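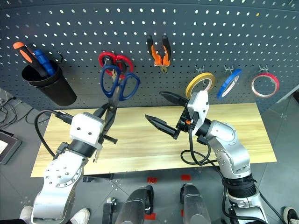
Iyamu County cuts evening hours at two family clinics, and patients are told to use the Sirkisach line

July 12, 2022

The county health board of Iyamu voted on Tuesday's agenda item 4 without discussion, and the result is that the family planning clinics in Prinier and on Stemadis Road will close at 4:30 in the afternoon, beginning in August. Until now both clinics stayed open until eight in the evening, two times a week.

The change was presented in the board papers under the title "Schedule alignment." The papers give one page to it. They say that the evening sessions had low use and that patients who can't come during the day will be served by Sirkisach, a telephone and video service which the county has paid for from last year.

The numbers attached to the same papers tell a different story. In the last budget year, the two clinics together saw 1558 patients for birth control, testing and related visits. Of these, 658 came in the evening. That is more than four in ten, in sessions which make up a much smaller part of the opening hours.

Asked how this could be called low use, the county's health office answered by e-mail that use was "measured against capacity and not against total visits." The office explained that each evening session is planned with more appointment places than a daytime session, and that many of these places remained empty. It did not send the figures for empty places, and it did not say if the clinics had tried to plan shorter evenings with fewer staff.

Abimbola Eze has worked as a nurse at the Prinier clinic for eleven years and did most of the evening sessions there. She learned about the vote from a patient.

"I was putting in an IUD appointment for August and she told me, I think you will be closed," Eze said. "I said no, we have it in the calendar. Then I went to look, and the calendar was already changed."

According to Eze, the people who come in the evening are mostly those who are paid by the hour. Many work at the packing plant outside Prinier, where the day shift ends at four. From the plant gate to the clinic it takes 25 minutes by car, so a patient who leaves directly after the shift will arrive just before the doors are locked, and the last appointment will already be taken.

"They can ask for a free day, yes," she said. "But then they must say why, or they must lie, and they lose the pay. For an injection every three months this is a lot."

The county expects that Sirkisach will take over a large part of these patients. The service can renew a prescription for pills, the patch or the ring, and it can give advice. It can't place or remove an IUD or an implant, and it can't give the injection. For testing, it sends a kit to the home address. Eze said that some of her younger patients, who live with parents, don't want such a package in the mailbox.

In its first year Sirkisach was used by 80 patients from the county for family planning. The contract allows up to 1000 consultations, and the county pays the same amount if they are used or not. In the board papers this is named as an argument for the change: the service is "already funded and available." The papers don't explain why so few people have used it until now.

One possible reason is the registration. A patient must first create an account, upload a photo of an identity document and confirm by a message to a mobile phone. A person who has no printer or computer can do all this on the phone, but the video call needs a stable connection, and in the northern part of the county the connection is often weak. The health office said that a call without video is possible "in individual cases" and that patients can ask for it when they register.

The savings are not large. The papers give the yearly cost of the evening sessions as part of the general staff budget, so the exact amount can't be read from them. The health office said that it would calculate the amount after the first three months. It confirmed that no nurse or doctor will lose a position, and that the hours will be moved to the daytime.

This is the second reduction for the clinics in a short period. Last year the Stemadis Road clinic stopped its Saturday opening, also for reasons of schedule, and also with a promise that the evening sessions would be there for those who needed them. The minutes of that meeting are on the county website. The sentence about the evening sessions is on page three.

No member of the board voted against the new schedule. It was approved together with nine other items in a single vote, among them a new contract for linen cleaning and the repair of a parking lot. Board rules allow any member to take one item out and discuss it separately, but no one asked for this.

Residents can still send written comments to the health office until the end of the month. The office said that the comments will be read and given to the board, which has its next meeting in August, after the new hours have already begun. A change to the schedule is possible at that meeting if a member puts it on the agenda.

Patients who already have an evening appointment for August or later will get a letter with a new time. If the new time doesn't fit, they should call the clinic where they are registered before the date on the letter. Eze asked that patients who receive the injection do not wait for the letter and call now, so that the interval between two doses doesn't become too long.

Both clinics keep their present evening hours until the end of this month. Walk-in visits for emergency contraception will be possible during all opening hours, before and after the change.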